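Montecinos Hall breakfast is back, and so is the good marmalade

If you walked down Garnosden's main street before work at any point last winter, you'll know the sad feeling of seeing the lights off at Montecinos Hall. Well, they're on again! The community breakfast reopened this month after a long stretch of plumbing trouble, and I went along with an empty stomach to see how it's doing.

Pretty great, is the short version. I got there at 7:30 and there was already a line out to the bike rack, mostly people from the early bus and a bunch of kids from Plarmont who had clearly been promised pancakes. (There were no pancakes. There was oatmeal, and they ate it, and I was impressed.)

Glenys Parry, who has run the breakfast for 18 years, was at the door with a clipboard and a very loud cardigan. She told me the pipe under the old kitchen gave out in the middle of dish duty and took most of the floor with it. "We thought we'd be shut two weeks," she said. "Then the plumber lifted the first board and went quiet, and I knew." The new floor is in, the sink has moved to the other wall, and there's finally enough hot water to get through a whole morning of mugs.

The menu has changed a little. You still get oatmeal, fruit, boiled eggs and coffee, but the bread now comes from Rasa Kairys over at Firen Bakery, and I have to say it's a real step up from the sliced stuff we all put up with before. Rasa bakes a dark rye and a soft white loaf, both dropped off before six. I had the rye with butter and then went back for the rye with marmalade, and then I had the white one too, just to be fair to it. 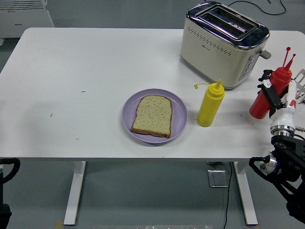 Toast is on the menu again in Garnosden.

A plate costs $2, same as before the closure, and you can pay ahead for somebody else's if you like. There's a jar for it next to the coffee. Darcy Sandhu, a night nurse I sat next to, says she usually pays for two and eats one on her way home to bed. She also had strong opinions about how long an egg should boil, and we did not agree, but it was a nice chat all the same.

The one real fight of the morning was over the radio. Deividas Kütt, who does the eggs, likes it on. The chess players by the window like it off. When I left it was on, very low, and both sides looked a bit sore about it.

What they could use now is help, mainly with washing up and with setting out chairs. Deividas told me 21 people have signed up for the new rota, and he'd love a few more who don't mind the first shift, which starts at 5:45. I said I'd think about it. I am still thinking about it! If you're a better morning person than me, there's a sign-up sheet on the board inside the front door, or you can just grab Glenys.

The hall could also take some spare mugs, any size, as long as the handles are on. Jam is welcome too if it's sealed and has a date on the lid. They've got plenty of tea towels, so please hang on to yours for now.

Breakfast runs from 7 to 9:30 on school days at Montecinos Hall, 22 Mill Street. Use the side entrance if you have a stroller or a wheelchair, because the front ramp is still waiting on its handrail.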